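Student Affairs Practice II
Unit 5: Handling Grade Appeals at the Department Level
Course handout, February 2025

Reading for this unit: Chapters 6 and 7 of the course text, the sample appeal file, and the Wudunthorpe College procedure for academic appeals (distributed in Unit 4).

5.1 Scope of the unit

A grade appeal is a formal request by a student that a recorded mark be reviewed. It is to be distinguished from a query, in which the student asks how a mark was reached, and from a complaint, which concerns the conduct of a member of staff or the quality of a service. The three are often mixed together in a single letter. The first duty of the receiving office is to separate them and to tell the student in writing which parts will be handled under which procedure.

Students enrolled in this course should already be familiar with the terms "ground," "remedy" and "reviewer" as used in Unit 4. These terms are not defined again.

5.2 Grounds for appeal

Under the Wudunthorpe procedure, an appeal may be accepted on any of the following grounds:

Error in calculation or recording of the mark.
Departure from the published grading criteria.
Circumstances affecting the student's performance that could not reasonably have been disclosed earlier.
Bias or the appearance of bias on the part of the grader.

Disagreement with academic judgment is not a ground. A student who writes only that the work deserved a higher mark has not stated a ground, and the letter should be returned with an invitation to revise it. The period for filing is suspended while the student does so. This point was unclear in the procedure before the September revision, and older files may show a different practice.

5.3 Receipt and acknowledgment

The department must acknowledge an appeal within eight working days. The acknowledgment states the date of receipt, the ground or grounds identified, the name of the reviewer and the latest date on which a decision may be expected. It does not comment on the merits. Phrases such as "we are sure this can be resolved" or "your grader is very experienced" should be avoided, as each may later be read as a promise or as a sign that the matter has been decided in advance.

The reviewer may not be the original grader, the student's advisor, or any person who took part in setting the assignment. In small departments this rule can exclude almost everyone, and a reviewer must then be requested from a neighboring department through the Dean's office.

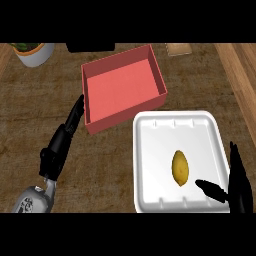 Bogumił Sadowski objects that a reviewer from another department cannot judge whether the grading criteria were properly applied, and that students are poorly served when the person deciding their case has never taught the subject. He would prefer a reviewer from the same department who declares any connection openly. The objection is a serious one and should be considered in preparing for the seminar. The procedure answers it only in part, by allowing an outside reviewer to seek written advice on subject matter from a named specialist. That advice becomes part of the file and must be shown to the student.

5.4 The file

Every appeal has one file, and the file must be complete enough for a second reader to follow the decision without speaking to anyone. Notes of telephone calls are entered on the same day. Messages between the reviewer and the grader are included in full. Where the student has supplied medical or family information, it is kept in a sealed section, and the index records only that such a section exists.

5.5 Case for discussion

Ebuka Olaniyan, a second-year student, received a mark of 87 out of 120 on a laboratory report. The published criteria assign 20 marks to the discussion of error. The grader, Dr. Radulović, awarded none, noting that the discussion appeared in an appendix. The criteria do not say where the discussion must be placed. In his letter, the student also states that his messages to the department were not answered and asks for a different laboratory instructor.

Prepare written responses to the following:

Identify the query, the appeal and the complaint, if all three are present.
State the ground on which the appeal might be accepted.
Draft the acknowledgment in no more than 150 words.
Indicate what remedy the reviewer is entitled to recommend, and what lies outside the reviewer's authority.

5.6 Submission

Written responses are submitted to Fatima Mohammed before the Unit 6 seminar. The combined length must not exceed 860 words, excluding the draft acknowledgment. Students who require an extension should apply to Emlyn Bevan in the program office. Unit 6 covers the second stage of appeal and the hearing panel.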